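The Inspection at Damalden

Notice to Staff of the Lasting Department

The firm of Iwasaki and Gandora has made footwear at Damalden for three generations. In that time it has issued a great many notices. The present one is posted in February, at the direction of the Office of Forms, and replaces the notice which hung in the same place and was removed without authority.

Staff will be aware that an order has been received from the town of Asstead. The order is for winter boots. It was placed by letter, on ruled paper, and signed on behalf of the whole town. The letter states that the people of Asstead intend to leave on foot, in the same hour, by the north road, and that they wish to be properly shod when they do so. It gives no destination. The Office wrote to ask for one, as the form requires, and received in reply a second copy of the first letter.

The Office has considered whether an order may be accepted without a destination. It has found that the line on the form is marked for the use of the carrier, and that the people of Asstead are to be regarded as their own carrier. The order was therefore entered on Thursday and given the number 21.

Section 1. Of the Trays

Every boot in the order begins with a tray. The trays are black and molded, long in the body and rounded at the end, with a flat floor and a low rim that runs around it. Staff who have been with the department for many years call them soles, and new staff call them boats. The Office calls them trays and asks that this word be used on all paperwork.

Trays are to be set out on the yellow platform in a row, with space between them. They are to lie flat until they are called for. A tray that has been called for is raised on its edge and held there, so that the underside may be read before the inside is filled. It is not to be raised by the tip alone. It is to be gripped at the lower edge, firmly, and kept upright for as long as the reading takes.
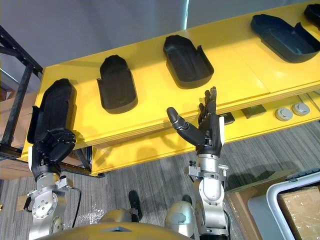

Section 2. Of the Reading

It has been the custom at Damalden to read the underside of each tray before the liner is laid in. The custom is older than the department. The manual devotes 9 pages to the manner of holding the tray and one line to what may be found there. The line says that the reader will know.

In ordinary years the reading is brief. The underside is matte and black and has nothing to say, the tray is lowered, and the work goes on. With the trays for Asstead this has not been the case. The night shift reported that the readings had grown long. A tray lifted at 9 in the evening was still on its edge when the lamps were changed. When asked what had caused the delay, the shift entered a single word in the column for remarks – "walking".

The Office returned the sheet and asked for a fuller account. It was informed that no fuller account could be given. The reader had looked at the underside of the tray and had felt a road pass beneath it, with frost in the ruts and a field gate standing open on the left. There had been a long hill. At the top of the hill the reading had stopped, and the tray had become a tray again.

The next was lifted, and the road continued from the top of the hill.

Section 3. Of the Conduct of Staff

Staff are reminded that the readings are the property of the customer. They are not to be discussed in the canteen. They are not to be drawn on the backs of time cards, joined end to end and pinned to the wall of the coat room. The map which was found there has been taken down and placed in the Office safe. It was 20 cards long and did not reach the sea, although several persons had written in the margin that they could smell it.

Trays are to be read in the order in which they lie. The Office is aware that some members of the department have stayed past the bell in order to learn what comes next, and it will not pay for these hours.

Requests for boots in staff sizes have also been received. They were found in the suggestion box, folded small, and none of them gave a destination. The Office has entered them under the same number as the order from Asstead – there being no rule against it – and has added its own measurements at the foot of the sheet.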